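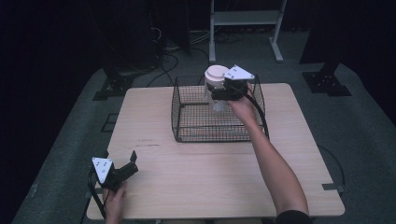

Fig. 2. Clear jar with white lid, in a black wire mesh basket.

Section 3. Setting Up Your Addale Pantry Shelves

Welcome back! If you've come straight from Section 2, your frame is standing and your wall straps are in place, and you deserve a cup of something before you carry on. Putting in the shelves is the pleasant part of the job. Most people manage it in an afternoon, and the second unit always goes faster than the first.

Before you start

You will need the bag of shelf clips marked B, the small level that came in the lid of the carton, a soft pencil, and a step stool you trust. If your kit was packed for the Rutherford (the tall model), there will be a second bag of clips taped under the bottom shelf, where it is very easy to miss. Please look there before you write to us — we do get a lot of letters about that bag.

Clear yourself a table to work on. You'll be sorting small parts first and groceries later, and doing either one on the kitchen floor is hard on the knees.

Placing the shelves

1. Decide on your heights. Stand a tall cereal box inside the frame and mark its top lightly with the pencil, then do the same with whatever you own that's tallest after that. Leave two finger-widths above each mark so that you can tip things forward and lift them out.

2. Press a clip into each of the four posts at the lowest mark. The flat side of the clip faces up. You should feel a small click, and if you don't, turn the clip over and try again before pushing any harder.

3. Lower the bottom shelf in at an angle, back edge first, and let the front edge settle down onto the clips.

4. Lay the level across the shelf from left to right, then from front to back. Adjust the feet of the frame a quarter turn at a time until you're happy.

5. Work your way upward, one shelf at a time, and repeat steps 2 and 3. Fit the top shelf last.

6. Go around all the clips again with your thumb and press each one firmly.

Note: The shelves in the Rutherford are slightly deeper than those in the standard unit and they can't be swapped between the two. If you have both models at home, keep the cartons apart until everything is up.

Caution: Do not put more than 16 pounds on any one shelf of the standard unit. Canned goods add up faster than you'd think, so weigh a full armload on the bathroom scale if you have any doubt.

Caution: Never climb on the shelves, and don't let children do it either, even when the unit is strapped to the wall.

Loading the pantry

7. Start at the bottom with the heavy things: flour, rice, oil, and the big bag of dog food if you have a dog.

8. Gather jars into baskets. An open-topped basket works nicely because a jar can stand taller than the rim and still be kept from sliding off the shelf. Push tall jars toward the back and put short ones in front, or you'll forget what you have.

9. Lift each jar with one hand around the body or just below the lid, and keep your other hand underneath. Lids can work loose, and a jar of lentils makes a remarkable mess.

10. Write the date you filled the jar on a bit of masking tape and stick it on the base. Our Fongchan Pongsiri, who wrote the first version of this guide, likes to put the cooking time there too, and I've picked up the habit from her.

11. Save eye level for what you reach for every day. Coffee, tea, oatmeal, the good crackers.

12. Keep the top shelf for light and seldom-used things like paper napkins, cake tins, and picnic cups.

Note: If you're using the Flerkov door rack as well, load the shelves completely before you hang it, then open and close the door slowly a few times. Anything that sticks out past the front edge of a shelf will catch on the rack.

Note: Felt pads for the bottoms of baskets are in the bag marked D. They're optional, but they do keep a painted shelf looking fresh, and they make it much easier to slide a basket out when it's full.

After the first week

Give the whole unit a look once it has carried its load for a week. The feet tend to sink a little on vinyl or carpet, so check with the level again and turn the feet as needed. Roughly 3 turns is as far as they should come out. If you find you need more than that, put a thin shim under the low corner and wind the feet back in.

Wipe the shelves with a damp cloth and dry them right away. Please skip scouring powder, which dulls the finish.

For missing clips or bent shelves, write to Farhad Jafarzadeh at the Jisgate parts desk and mention the number printed on the side of your carton. Replacement clips are sent in full bags only.

Section revised 28 December 2020. Continue to Section 4, Hanging the Door Rack.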